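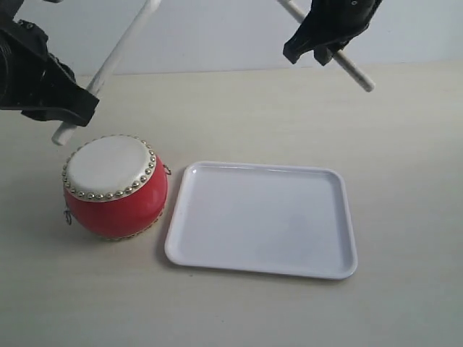

Famia two-arm control: FAQ

Last updated 02/09/2022. Gerardo Espiritu looks after this page, shout if something's wrong.

What is Famia?

The control and planning software for our two-arm setups. Takes a task, works out where both arms should go, sends the joint commands. Also does the logging. Doesn't do the vision, that's Rostami (further down).

Do I need both arms to use it?

No. Set arms: left or arms: right in the task file and the other one parks. Some tasks refuse to load with one arm, drumming is one of them. You'll get "task needs pair" and nothing moves.

Which demo should I start with?

Drumming. Short motions, light objects, and you can hear when the timing is off without opening a single plot. Sticks are forgiving too. Cube stacking looks easier, isn't.

How do I start it?

Power on the arms, wait for both status lines to say ready, then:

famia up
famia load drum_basic
famia run --slow

Leave --slow on the first time. Please. Every time you change the gripper offsets counts as the first time.

What does --slow do?

Cuts joint speed to 60 per cent and turns off blending between waypoints, so the arms pause at each one. Timing will sound awful. That's expected, don't report it.

The stick hits the rim instead of the drumhead. Why?

Nearly always the grip point. The planner knows where the jaw is, and it works out the tip from the stick length plus where it thinks the jaw is holding. If the stick has slid through the jaw a bit then the tip is off by the same amount, more if it's held at a steep angle. Fixes in order:

1. Re-run famia grip-check. It asks for the jaw-to-tip length for each side. Measure along the stick, not straight down.
2. Check the drum pose in the viewer. If the overlay ring isn't sitting on the edge of the head, fix that before anything else.
3. Grip force. Default is low so as not to crush softer objects. For sticks use the stick preset.

Can the drum be tilted?

Yes, and the planner copes. The strike direction comes from the head's normal, so if the head leans the strike leans with it. Past a certain lean the wrist runs out of range and you get "no approach". Turn the drum, or move it nearer the middle of the table.

Why does the detector lose the drum?

Rostami fits a circle to the drumhead first and then looks for the body. Pale head over a pale table is a weak edge. Shiny studs help when they catch the light, and hurt when they blow out. Things to try:

Turn exposure down one step.
Use the body colour as the seed (seed: body in the task file). Works very well on red.
Move the lamp. Really. Try it before retraining anything.

And white trays on a pale table?

Same problem, worse. Rim highlight is all it has to go on. If a tray is being missed set edge_gain higher for that object only. Don't raise it globally or you will get phantom trays in every reflection.

Does the planner treat the tray as an obstacle?

Only if it's in the scene file or has been detected. By default it is a keep-out box with a margin, including the space above the rim. For pick and place you want it open on top: shape: open_tray. Forgetting this is the commonest reason for "goal in collision" on a placing task.

How are the sticks kept from hitting each other?

Each held object is added to the arm model as a capsule, so the collision check runs stick against stick, stick against gripper, and so on. But it only knows about things it has been told are held. If you hand a stick to the gripper and skip famia attach, as far as the planner's concerned the jaw is empty. It'll happily swing the thing straight through the other one.

So run attach. After every swap.

Why do the two arms drift out of time?

Was a bug in the old sync code. Both arms now follow one clock, and the late one gets pulled in over the next beat. If you still hear drift, check you're on branch 2 or later:

famia version

If that's fine, look at the network. Logging video to a shared drive while running a timed task is asking for it.

What's the watchdog, and why did it stop my run?

If no fresh command arrives for 60 ms it freezes both arms where they are and holds the grip. Holds, so you don't drop things. To clear it: famia ack, then famia home. Don't skip the home step, the planner's idea of where it was will be stale.

Can I switch the watchdog off?

No.

How long are logs kept?

The last 900 runs, then oldest go first. Anything you want to keep, tag it (famia tag run_id keep). Joint states and commands are always recorded, video only if you ask for it.

Can I play back a run on the arms?

Yes, famia replay. It replays the recorded commands, it does not look at the table again. So if the drum has moved since, the arms will hit where the drum used to be. Use famia replay --replan if you want it to look first. Slower to start, much safer.

Does it work in simulation?

Yes, in the Ivstead simulator. Same task files. Contact is a bit too bouncy, so don't tune strike force there and expect it to carry over. Timing and reach are fine.

Can I write tasks in Python or is it just the task files?

Both. Task files for anything you can say as a list of moves. Python for anything with an "if" in it. The helpers are in famia.tasks and drum_basic is the shortest one to copy from, tho the comments are out of date in places.

Is the Erport bridge supported?

Sort of. Reads state fine. Sending commands through it adds delay and will trip the watchdog on anything timed. Being looked at for February.

I've found a bug, what do you need?

Run id, task file, output of famia version, and what you expected to hapen. Send it to Gerardo or put it on the tracker. Tag the run first so it doesn't get cleared out.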